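Plenside workshop, notebook entry
17th January
Cell: Toft (PiPER arm, gridded table)

Gripper cable inspected following two stoppages in the tube rack routine. The outer sheath shows wear near the wrist connector. Cycle counter read 2,142 at shutdown. Connector reseated and the four wrist cover screws tightened.
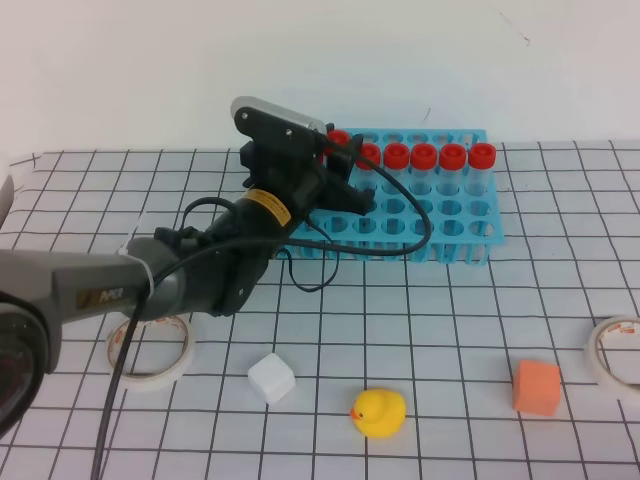
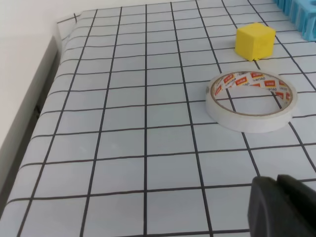

Toft cell, gridded covering and tape rolls on the table.

Slack at the wrist remains greater than the Cesell maintenance sheet permits. A shorter cable has been requested from Stolla; delivery is expected in February. Until it is fitted, colleagues are asked to run the arm at reduced speed and to check the zip tie on the upper link before each session. Grid covering to be re-laid and the home position re-zeroed at the same time.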